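10/27/21

Rain since before it got light. I have given up on the gutter and put the washing-up bowl under it.

Third week of the sleep thing and I'm no more convinced than when I started. The Olitz plan (I still can't say it out loud without feeling daft) promises that anyone can be "reset" in 31 days if they get up at the same hour, eat nothing after 8 and keep all screens out of the bedroom. I've done the lot. Last night I lay awake listening to the pipes and went over a conversation I had in August with the woman at the bank. I thought of a much better answer to what she said. No use to me now.

What bothers me is how the booklet is written. Every page has somebody who used to be tired and now runs up hills. No surnames, no ages, never a word about the people who tried it and stayed tired. I'd like to meet one of those. We could have a cup of tea and yawn at each other. It also says that if you feel worse in the second week, the plan is working, and if you feel better, the plan is working. I can't think what would have to happen for it not to be working. 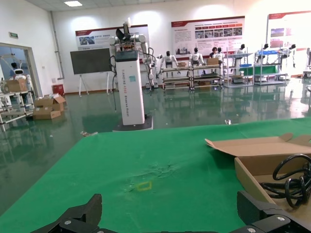
The bedroom is meant to be cleared as well, which is chapter 3. The authors think clutter keeps the mind busy, and they want every lead, charger and plug taken out and put somewhere with a lid. I read that bit twice looking for the reason and there isn't one, only a line about the ancients, who as far as I know had no chargers. All the same I did as I was told and turned out the bedside drawer. It came to the same sort of heap as the black cable in that open cardboard box, rings of it all tangled through each other, and I couldn't have told you what half of it was for. It's on the landing now and I've tripped over it twice in the dark. So that's two times I've been wide awake at four in the morning thanks to chapter 3.

I will say the no-supper rule has done something. I'm hungrier at breakfast. Whether that counts as health I don't know. My mother ate cheese on toast at 11 every night of her life and slept like a stone.

Went into Ruststead for bread and a lightbulb. The chemist there has a whole shelf of Notuvitz drops, which the booklet happens to recommend, and the booklet happens to be on the counter next to them. I picked up the bottle and read the back. Lavender, water, something I couldn't pronounce. I put it back. The girl asked if I'd like to try some on my wrist and I said I was fine, and then smelt of it all the way home anyway, so it must get into the air.

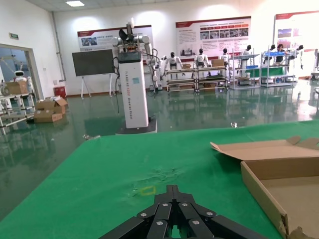 The bus was late and I nodded off against the window for two stops, best sleep I've had all week. The booklet is very stern about naps. I shan't be writing that one down on the chart.

Thinking about the chart: it wants a mark out of ten every morning for how rested I feel, and I've noticed I give myself a six when I want to be left alone and a four when I'm cross. It has very little to do with the night. I suspect everyone's chart is like that.

Must ring Kariuki's about the gutter tomorrow, they never answer after lunch. Bowl needs emptying before bed.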